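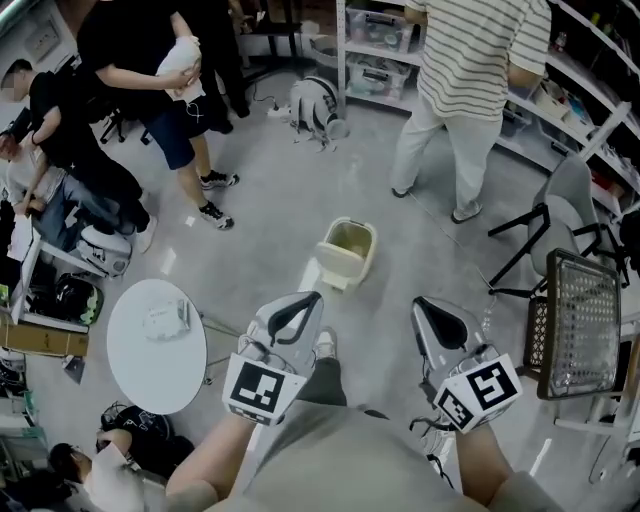

May 2, 2019

Perry base, batch 8, Roritz pilot cellar

Racked the second perry trial off gross lees this morning. Gravity 1.004 on the hydrometer, corrected for temperature. That is lower than I wanted before racking. Pear juice carries sorbitol that the yeast will not touch, so a reading above 1.000 may already be the end of it. Will check again before calling it stuck or finished.

Transfer was by CO2 push from the plastic fermenter into the steel keg, line purged first. Lost about 3 liters to lees, mostly because the racking arm sits too low and I stopped early when it started pulling haze. The arm should be turned up a quarter before the next batch — the mark on the outside of the fitting is wrong, go by the flat on the nut.

Sulfite: free SO2 by aeration-oxidation came in at 13 ppm before the addition. Target for this pH (3.71) is higher than we can reach without tasting it, so I went to a compromise dose and will lean on cold storage. Titratable acidity was low again. The Drumesari pears are soft on acid every time, and blending in crab juice at pressing works better than adding malic at the end. Bench trial with malic tasted sharp up front and flat behind. 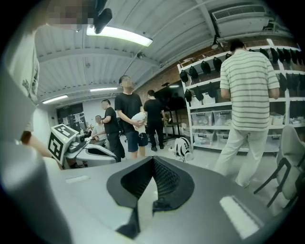
Filtration trial next. Three pads in series was too slow last time and the first pad blinded within minutes. Plan is to cold crash, fine with bentonite, wait, then go through the coarse pad only. Tannin from these pears drops out with almost anything, so run the bentonite on a small jar first and hold it overnight. If the jar throws a second haze after warming, it is tannin and not protein, and more bentonite will do nothing for it.

Yeast notes. The Drestusik strain fermented clean but slow, no sulfide at any point. The control on our house strain had a struck-match smell early, gone after one splash rack. Both halves got the same nutrient, all of it in before one-third sugar depletion. I would not use the house strain on pear again without splitting the nutrient into more additions.

Ginger version for the Cabanatuan order: 43 g of fresh ginger in the test keg, sliced, in a mesh bag, no peel. Aroma is fine, heat is weak. Grating would extract faster but clogs the dip tube. Try a longer soak before raising the weight. Label text is still pending, so nothing gets packaged yet.

Open items

- pH meter drifts after the 4.01 buffer. Replace the probe or at least the storage solution.
- Keg 8 lid gasket weeps at low pressure, seats fine once above it. Swap it anyway.
- Gravity recheck on both halves, same hydrometer, degassed samples.
- Write the racking arm position on the tank card.

Malolactic: chromatography paper still shows a malic spot on both halves, fainter on the control. Leave at cellar temperature until after the gravity recheck, then decide whether to chill.

Last updated: May, after second racking

Recent entries
Crab juice blending, bench results
Pad filter pressure log
Cleaning the press cloths
House strain and nitrogen, part two

Roritz pilot cellar notebook — for internal use — Back to top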